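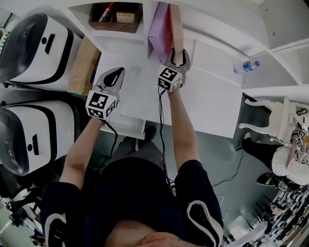 Munda gallery, June

Munda is our attempt to teach a pair of arms to tidy a desk by showing them how people do it. The people wear short sleeves and hold a gripper in each hand. The arms get the recordings later and form their own opinions.

We logged 258 takes in June and kept 109. The rest went into a folder called Flelter, which started as a typo and is now a place.

Paper bags are this month's task. A pink one and a lavender one, upright on the white desk, and the right gripper closes on the pink. A bag is mostly air with good posture, so squeeze it like a mug and you have a new kind of bag. The first 12 takes taught the model a lot about crumpling.

The cubes on the grippers carry the printed codes we track. Keep them facing something that can see them. Turning your wrist the comfortable way is how most of Flelter got filled.

Cables run back along the arms toward the body. You stop noticing them by take 7, and then you reach for something far away and notice them again.

Drawer takes are next, under the name Tatance. Open, place, close, with the same two grippers. Havlíček, the older set with the mugs, is still up on the previous page for anyone who misses it - the labels have been fixed, apart from the ones that haven't.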